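Handlow: a small collection of padlocks, keys and whatever else was in the drawer

README, last tidied Saturday, September 16, 2023

What's in the folder

Handlow is a set of pictures and notes about padlocks. It began when Leonora Macapagal tried to lend me a lock for my bicycle and spent most of an afternoon working out which key went with it. We have been writing things down ever since, with mixed results.

The layout is simple enough:

pictures/ – the photographs, in no order anyone will defend
notes/ – one plain text file per lock, where somebody got round to it
keys.csv – the list of keys, and what we believe they open
odds/ – things that aren't locks but kept turning up with them

There are 123 entries in keys.csv. Philomena Abugri wants it known that she typed in all but 10 of them, and that the spelling mistakes are in the 10.

How locks are named

Colour first, then size, then anything else that helps. So "red", "blue, small", "black, small", "brass, large, scratched". We tried naming them by maker and gave up when the labels turned out to be rubbed, scratched or stuck on by a previous owner with opinions. If a lock has its key lying beside it, the key takes the lock's name until proved guilty.

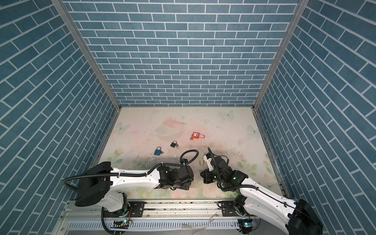

Does a key lying next to a padlock count as its key?
Only once it has been tried and the shackle has popped. Until then it goes in keys.csv with "beside" in the match column, which is a polite way of saying we're guessing.

Columns in keys.csv

lock – the name, as above
key – single, on a ring, or missing
match – tried, beside, or unknown
shackle – open, closed, or off
remarks – keep it short, Genalyn

The shackle column causes the most arguments. "Open" means the hook has come free at one end and is still attached at the other. "Off" means you are holding two pieces and wondering where the spring went. A closed lock with no key goes down as closed, and you may sigh while you type it.

Blue and black locks are the easy ones, on the whole. Brass is harder. There are a good many brass locks in the world and they all go the same tired colour, so for those please put the size and any scratches in the remarks, or we end up with "brass" and "brass (other)", as happened in July.

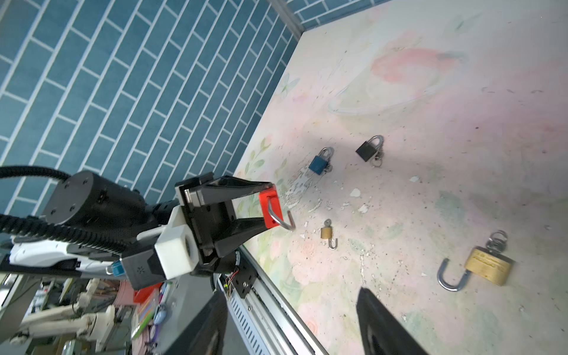
Scratches are worth the trouble, too. Mwanaisha Swai matched two stray keys that way, by comparing the wear round the keyhole with the wear on the key, and has been unbearable about it.

The odds folder

Rolls of tape, loose rings, a hook or two. Tape earns its place, as it's how we label things when the tags run out. Write on it before you stick it down.

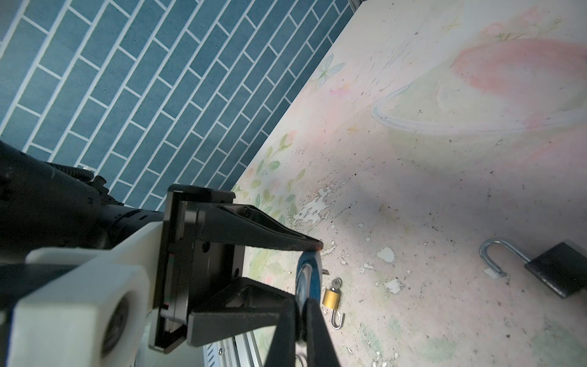 Rings are listed by what's on them. An empty one gets a line of its own, with "none" under lock, and if you find the keys that came off it please tell Gifty Yakubu before you put them anywhere sensible.

Known problems

Some notes files are blank. Entry 100 in keys.csv is the same key as entry 10, photographed on its other side. Names were changed halfway through, so "gold" in the older notes means brass.

Corrections go to Philomena, with the lock's name in the subject line.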